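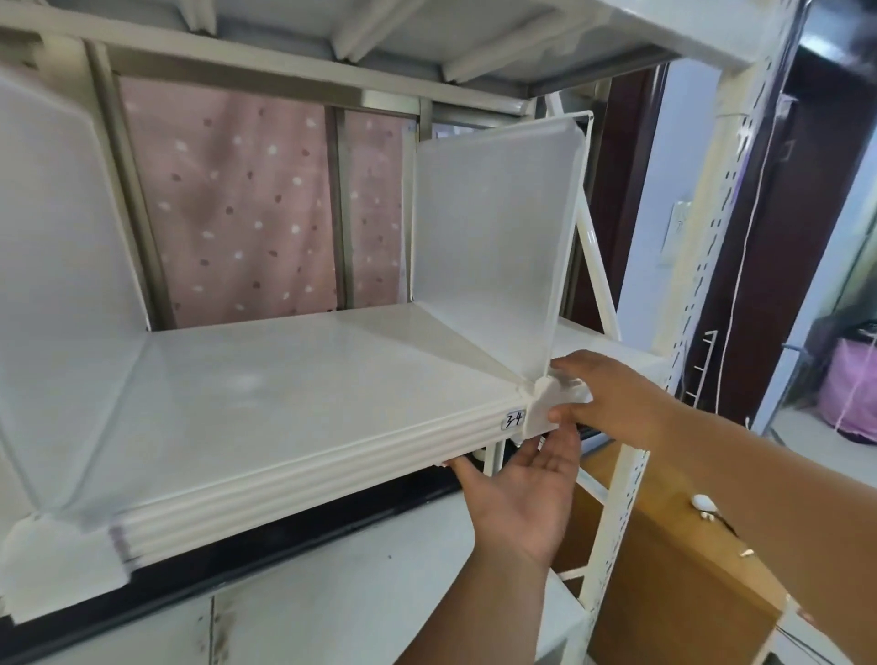 Section 2: Planning and buying your shelving before the robot arrives

I wrote this part after we fitted out the small-parts room at Tisthorpe, and I've gone back over it with Josphat Khaemba, who did the same job at Beltatley with a much tighter budget. Read it before you order anything! The Rolland picking arm is the big purchase, sure, but the shelving is what decides how well your money gets used.

You'll need a tape measure, a pen, a pack of small sticker labels and a printed copy of your parts list.

2.1 Work out what the arm will pick

1. Go through your parts list and mark every item you want the arm to handle in the first year. Be strict with yourself. I marked nearly everything the first time and had to start over.

2. Cross off anything too floppy to stand up by itself between two dividers (bagged gaskets, loose cable, that sort of thing). Those can stay on the hand-picking side.

3. Measure the widest item left on the list and add a finger's width on each side. Write it at the top of the page. That's your narrowest compartment.

Note: Our list came to 1,196 part numbers, and we only gave the arm a small slice of them to begin with. It was plenty.

2.2 Set the budget

4. Split your budget into four lines: arm and base, shelving, dividers and clips, and labor for fitting. I kept leaving out the last one. Please don't leave out the last one.

5. Price the dividers separately from the shelves. Ours were quoted as an accessory, way down on the second page, and I missed them completely. We ended up spending $3,000 on dividers and clips that I hadn't planned for, and I had a rather awkward talk with Nana Sarpong, who signs off on our purchases.

6. Order spare clips. I'd go for 40 on a room our size. They're little plastic things and they love to roll under cabinets.

Caution: Don't mix divider types to save money. The Kukach scheduling software lets you enter one divider height per shelf, and if yours vary, the arm will be working from the wrong number.

2.3 Build one trial bay

Before you commit to the whole order, buy a single bay and set it up by hand. You'll learn more in one afternoon than from any catalog (I certainly did).

7. Put the bay together and level it. If you're using perforated uprights, hang both ends of each shelf from matching slots and look along the front edge to check.

8. Choose your first compartment and stand a divider upright at each side of it.

9. Fit the clip at the base of the divider so it wraps over the front edge of the shelf. Put your free hand flat under the shelf board, right beneath the clip, and pinch the clip with your other hand, thumb at the front and fingers over the top. Supporting the shelf from below makes a big difference, especially on the lighter boards.

10. Give the divider a gentle wiggle. If it rocks, take the clip off and start again. Squeezing harder never fixed one for me.

11. Stick a label on the front lip next to the clip. Handwritten is fine for now. We write shelf first, then compartment, so 3-4 is the fourth compartment on the third shelf. Keep the same order all the way through the room, and use that same order in Kukach.

Caution: Keep your fingertips out from between the clip and the lip when you press down. It pinches!

Note: I like the translucent dividers. You can make out a hazy shape through them, enough to notice that something has been left in the next compartment over. Ask your supplier to send you one before you decide, though. The arm's sensor needs to cope with them too, and a glossy white shelf can throw a reflection back at it. Josphat had Rolland's people run a test pick on his trial bay with the room lights on and then again with them off, and I wish I'd thought of it.

2.4 Time yourself and place the order

12. Fit 9 dividers in a row with a stopwatch going, labels included. Divide by nine, multiply by the number you'll need for the full room, and put that on your labor line. Then add a bit for tired hands.

13. Check your reach. If you have to stretch to get a hand under the top shelf, budget for a proper step platform as well.

14. Leave the trial bay stocked and let your hand pickers use it for a couple of weeks. Ask them which compartments annoy them. They'll have opinions, and those are worth having before you've bought twenty more bays.

15. Send the shelving order first and the arm order second. Our arm was booked for April and the shelving only just beat it through the door, so I'd leave a bigger gap than we did.

Note: Prices for clips and dividers were last checked on 19th October. Get a fresh quote before you fill in the budget sheet at the back of this guide.

Once the trial bay is signed off, go on to Section 3, Marking out the floor.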